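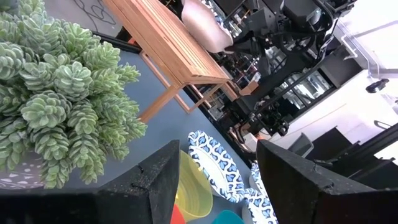 ## Walk-round checklist, table-clearing station, Bramora staff lounge

Date: 09/06/2020
Checked by: Wanda Haverford
With: Efraín Londoño (lounge team), Nelly Benavides (engineering)
Arm and gripper: Drasum, fitted by Probert

Marks used: OK, FIX (do it before the next shift), WATCH (fine now, look again next time).

### A. Before power-on

- [x] **A1. Stop button reachable from both sides of the table.** OK. Efraín tried it left-handed and right-handed. He's asked for a second one by the door and I'm all for it.
- [x] **A2. Key held by the person in charge of the shift.** OK. It used to live in engineering, so the lounge team had to ring Nelly every morning. Now whoever opens up signs for it. Such a small change and everybody is happier!
- [ ] **A3. Cables clear of the walking route.** FIX. There are dark cables lying coiled on the grey floor on the plant side. Clip them up or move them back towards the wall.
- [ ] **A4. Nothing left on the floor between the machine and the black stand.** FIX. Small grey item there. Please find its owner, or it goes in my drawer.
- [x] **A5. Clear panel by the wall.** OK. Wipe with a soft cloth only, no spray.

### B. Gripper

- [ ] **B1. Finger faces and edges.** WATCH. The left finger is slightly chipped along its top edge. It doesn't touch anything people drink from after use, as all of it goes to the bin or the wash, but I'd like the spare pair on the shelf before August. Nelly is ordering them.
- [x] **B2. Fingers open fully on release.** OK, tried 5 times with the hand control.
- [x] **B3. Squeeze setting on "soft" for plastic cups.** OK. The people on the lounge team set this themselves now. They had half an hour with Nelly and a bag of cups, and there was a fair amount of cheering when the first one came through uncrushed.
- [x] **B4. Wrist camera lens clean.** OK.

### C. The table

- [x] **C1. Only items from the agreed list.** OK. Paper plates (the blue-and-white ones) and plastic cups. No glass and no cutlery, please, and no phones, however briefly.
- [x] **C2. Tipped cups.** OK, and worth a comment. The yellow one lying at an angle between the fingers is just the sort of thing we want the arm to practise on, so don't stand them all up beforehand. Real people leave cups any old how. See-through plastic is harder for it than solid colours, so keep one of those in every round.
- [ ] **C3. Plates apart from each other.** WATCH. Two patterned plates close together can be taken for one big one. Efraín spotted this before any of us did, and wrote it up in the book with a sketch. Please keep doing that, all of you. The book is the best thing on this project.
- [ ] **C4. Plant outside the arm's reach.** FIX. The big succulent is lovely and I don't want it gone, but it spreads a long way over its pot and it's sharing the tabletop with the plates. Move it to the windowsill while the arm is on. Comment from Efthymia Koutsoukos: "It was here before the robot." Noted! It can come back at the end of each run.

### D. Seating and people

- [x] **D1. Bench not in use while the arm is moving.** OK as a rule. The slatted bench is just past the far edge of the table and people will drift towards it with a sandwich. Whoever holds the key asks them to wait.
- [ ] **D2. Floor marking.** FIX. We still need a line that shows where the waiting side begins. Beat Rainer has the tape and wants it 40 cm further out than the drawing. I agree with Beat.
- [x] **D3. Everyone on shift has had the short training.** OK. Two new starters did theirs this morning.
- [x] **D4. Named person to hand over to at shift change.** OK.

### E. How the work is going

This part isn't on the Probert sheet. I added it after the first walk-round and I'd like it kept.

- [x] **E1. Has anybody's job got heavier?** A bit, in one spot. Refilling the cup stack used to happen while clearing, and now it's a separate trip. Efraín suggests putting the stack on the trolley. Try it for a fortnight.
- [x] **E2. Has anybody's job got lighter?** Yes, and it's great to hear. Less leaning over the table, which was the main grumble from the late shift. Efthymia is spending that time on the hot counter, where she'd been asking to go for ages.
- [x] **E3. Are hours unchanged?** Yes. Checked against the rota.
- [x] **E4. Can the team pause it without asking?** Yes, and they do. Pauses are logged but no reason is needed. I'd worry far more about a log with none in it.
- [ ] **E5. Does the team see the numbers?** FIX. The counter read 939 items picked since it was last reset, and only engineering can see it. Put it on the noticeboard with the misses next to it. People are curious and they've earned a look.

### Actions

| Item | Who | When |
|---|---|---|
| A3 cables | Nelly | before next run |
| A4 grey item | Efraín | today |
| B1 spare fingers | Nelly | before August |
| C4 plant | key holder | every run |
| D2 floor line | Beat | before next run |
| E1 trolley trial | Efraín | about 2 weeks |
| E5 noticeboard | Wanda | this week |

No run until A3, A4, C4 and D2 are signed off below. The Plikham site has asked for a copy of this sheet, so please write clearly in the comments, and use a pen.

Signed: W. Haverford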